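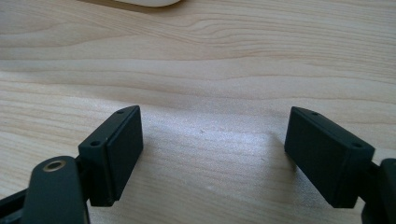
Fig. 4-1. Gripper pads open above the work surface.

4. Setting Up the Hand-Guided Station

This section applies to Hetelik paired grippers used at the Patgate returns sorting benches. Read Section 3 (Electrical) before you begin.

4.1 Checking the pads

1. Open both pads fully.
2. Check the screws at each pad. Tighten any that turn by hand.
3. Wipe the contact faces with a dry cloth. Do not use solvent.
4. Close and open the pads five times. If either pad drags, stop and tag the unit.

CAUTION: Keep fingers clear of the pivots while the pads are moving.

4.2 Practice items

Each new operator completes 18 practice picks before a recorded shift. Use soft items first. A spiky rubber chew toy in the shape of a bone is suitable, as the nubs give under the pads and show the operator how far to close. Place the item on bare table and approach with the pads open. 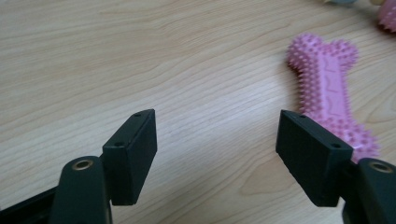

Photo: Ailbhe Corrigan / Patgate Operations

4.3 Changes to bench duties

Operators no longer key in an item code for each return. The station logs each pick and passes it to the Bellar sorting line, which repeats the motion on later items of the same type. The operator's tasks are now:

- demonstrating picks for new item types
- clearing items the line rejects
- signing off the bench log at the end of the shift

A bench log holds 1,000 picks. Export it before it is full; older entries are overwritten.

NOTE: Bench rotation under the Hayes site agreement is unchanged. The revised duty sheet took effect on 18th June and replaces the March issue.

4.4 Two-handed work

1. Hold one gripper in each hand.
2. Route each cable off the table on its own side.
3. Move items to the bin at normal working speed.
4. Set both grippers down before reaching for an item by hand. 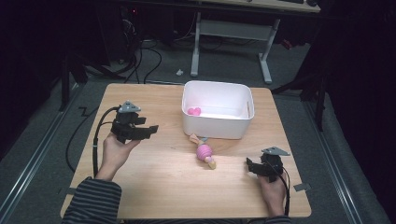 Does a rejected item count against the operator's pick total?

Rejects are logged to the line under code 182 and do not appear in the operator's total.

4.5 End of shift

1. Export the bench log.
2. Switch off at the bench isolator.
3. Coil the cables loosely and hang up the grippers. For storage longer than 168 hours, fit the pad covers (see Section 7).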